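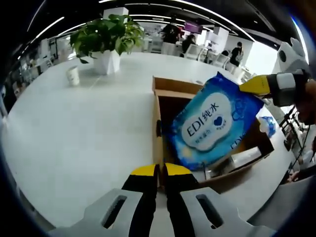
Slide 1: wet wipes over an open box

Okay, leave this one up while people find seats. Don't start talking over the coffee line, you always do that and then you have to say it twice.

Hi everybody. My talk is called "What Goes in the Box," and it's about packing cardboard boxes for desk moves. I know. You had a choice of two rooms and you picked this one, so thank you! I've been running the office moves at Makori for a while now, and before that I did the same thing for Clavov, and the one part of the job people always want to talk to me about in the elevator is their box. Never the lease, never the floor plan. The box.

(Pause, let them laugh or not laugh.)

So look at the slide for a second. Open carton, flaps folded out, a package of wet wipes on a slant above it. Something white and folded is already inside, over toward the right. There's another little blue and white package on the table by the box, and farther back you've got a plant in a white planter and a paper cup. I love this picture because it has the whole talk in it. Wipes, something folded, something small, something alive, something with no lid. Five different packing problems on one table.

Let me start with the wipes, seeing as they're right there.

WIPES

A soft package of wipes is the worst-packed thing in any office. People throw it in last, on top, because it's squishy and they figure it can't hurt anything. Then another box gets stacked on theirs, the lid presses down, and the sticker over the opening pops up. At the Prostville move we opened a carton and everything in it smelled like a freshly mopped floor. The notebooks on the bottom had gone wavy. I still have one of them, I should bring it next time.

What I do now: press the sticker down hard, run one strip of tape across it, and stand the package on its long edge against the side wall of the box. On edge, it takes almost no room and nothing sits on the opening. If it's half used, fold the empty end under and put a rubber band around it. Pull the tape off when you get to the new desk and you're back in business.

And please, if you've got three opened packages, pick the fullest and leave the others out on the shared table for the movers. They will use them, I promise you. Moving day is filthy.

(Ask: who has wipes on their desk right now? Wait for hands. Usually it's most of the room.)

FLAPS

Small thing but it makes me crazy. Fold the flaps all the way out before you start, like on the slide. I mean really crease them back so they stay. If they're standing straight up, you end up reaching over a little cardboard fence the whole time, and you drop things in because you can't get your hand down to the bottom. And dropping things in is how mugs die.

Also, put the box on a table. I spent a whole year packing on the floor and my back has opinions about it. A big table is great, because you can lay your stuff out next to the box first and see it all before any of it goes in. We had 11 folding tables for the Tukeron floor and people fought over them, so next time I'm asking for more.

FOLDED THINGS

Cardigans, scarves, tote bags, the towel you bought for the gym downstairs and used twice. Everybody's got some of this and everybody packs it in a separate bag. Don't! Soft stuff is your padding. Put a layer on the bottom, tuck a bit down each side, and save one piece for the top so the lid has something to close on.

Fold it flat first, though. When you ball it up it looks like it fills the space, and then it settles in the truck and now your picture frame is sliding around in there.

The only soft thing I won't use as padding is anything you'd be sad to get ink on. Pens leak. Assume the pens will leak.

SMALL PACKAGES

Tissues, tea, cough drops, those little packs that live in the back of the drawer. These go in the gaps. Pack the big things, look down into the box, and wherever there's a hole the size of your hand, that's where a small package goes.

Where people go wrong is packing the small things first, when the box is empty and they're full of energy. They make this lovely neat layer of tea bags on the bottom and then set a stapler on it. I did it myself on my very first move, with a whole box of crackers. Crumbs till May.

(If the room is friendly, tell the cracker story in full. If it's quiet, skip ahead to plants.)

PLANTS

All right, plants. I get more email about plants than everything else put together. For the last move we had 541 desks and I swear there was a plant on every other one, plus a few people with a sort of jungle situation.

Plants don't go in the carton with your other things. They just don't. The soil gets into everything, the leaves get bent under the flaps, and somebody always closes the box out of habit. A leafy one like the one on the slide should ride in its own open box, or in your arms, or in the front seat of your car with the seat belt on. I've done the seat belt. It works fine.

Go easy on watering right before the move. A planter full of wet soil is way heavier than you expect, and it drips on the next person's chair. Stuff some crumpled paper between the pot and the box walls so it can't tip. And write PLANT on all four sides, big, because movers only ever see one side and it'll be the one you didn't write on.

CUPS

Paper cup, easy, drink up and recycle it before you touch the tape. I'm only bringing it up because I've seen one go over right into an open box, and it was mine, and it was a latte.

Real mugs: wrap them in the cardigan, handle facing in, and don't nest them. The one on the inside always wins and the one on the outside always chips.

WHEN THE BOX IS FULL

Lift it. Before you tape it, I mean. If you make a noise when you pick it up, take something out. Books are usually the guilty party, so split them between two boxes and put the light stuff on top of each.

Then give it a gentle shake. You want to hear nothing. If something clunks, go find it and stuff a sock next to it or whatever you've got.

Tape down the middle seam, one strip, and a second one only if the box is old. I've had people send me boxes wrapped up like a mummy, and then on the other end they can't find scissors because the scissors are in the box. Speaking of which, scissors go in your bag. So does your charger, your badge, and anything you need in the first hour.

We ordered 3000 cartons for the Tukeron job and had 400 left over, flat, still in their bands. Part of me was proud and part of me was thinking about where on earth to put them. They went to the mail room in the end, and they're still working through the pile.

(Check the clock. If there are under five minutes left, go straight to questions.)

UNPACKING

Only one note on this. Take the wipes out first. You packed them against the side wall, so you know where they are, and the new desk is going to need it. Wipe the desk, let it dry, then unpack onto it. Cables next, then the soft stuff comes off the top, and by then you can see what you've got.

Flatten the box right away and walk it to the stack. A box that sits under a desk overnight will be there at the next move, with a gym towel in it.

Okay, questions. Somebody's going to ask about monitors, and the answer is let the IT folks do it. Repeat each question into the mic, the back row couldn't hear last time. Handouts are on the chair by the door, and I've got spare tape if anybody's moving this week.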